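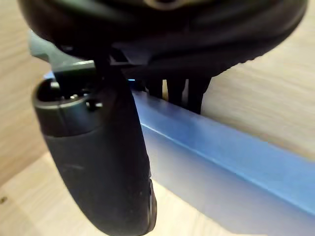 Miltden catalog notes, page checked 2018-09-07

Pretedard Low Cabinet, two doors, light wood finish
Made by Trestwood. Sold by Miltden Office Supply.

Trestwood calls this an "executive storage solution." It's a cabinet. It has two doors and a flat top, and it costs $900 before delivery, which is a lot for something that will mostly hold old invoices.

The maker says it goes together in 17 minutes. We'd like to meet whoever timed that. Plan on an afternoon and keep the hinge screws in a cup. The "silent close" claim also needs some salt: the doors close quietly if you close them quietly.

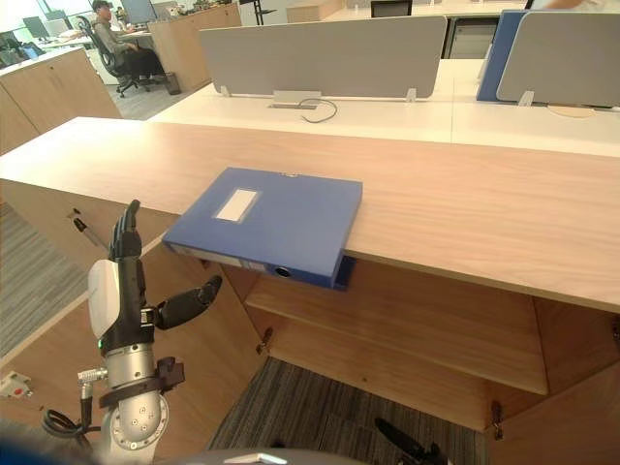
One buyer wrote to say we're too hard on the hinges. Hers went out of line in November, she turned one screw, and they've been fine ever since. She still thinks the price is silly.

The five-year warranty covers the panels. It doesn't cover hinges, handles, or "marks from normal use," so read it before you count on it. Softić makes a similar cabinet with a shorter warranty that leaves out less.

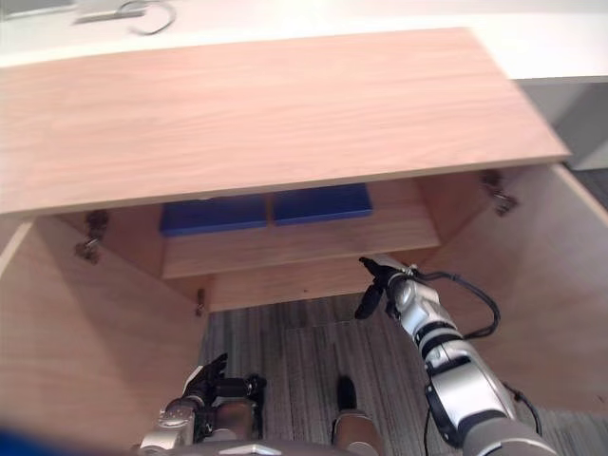
Before you order

Measure the file boxes you already own. "Fits all standard files" is the maker's wording, and Trestwood doesn't say whose standard. Leave room for both doors to swing, too. The listed width is with them shut.

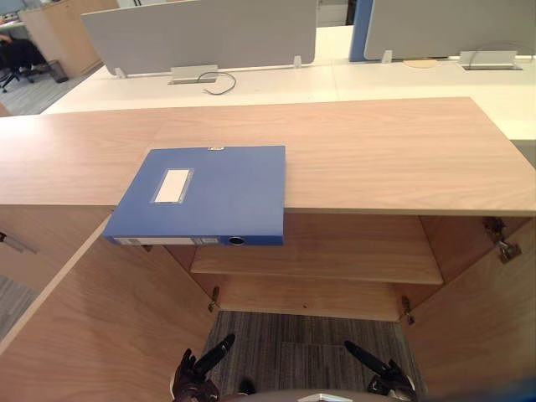

Blue file box on a light wood cabinet top, doors open

Delivery is to the curb. Getting it up the stairs is extra, and the rate isn't listed anywhere we could find.

Contact Miltden Office Supply | © 2018 Miltden | Back to top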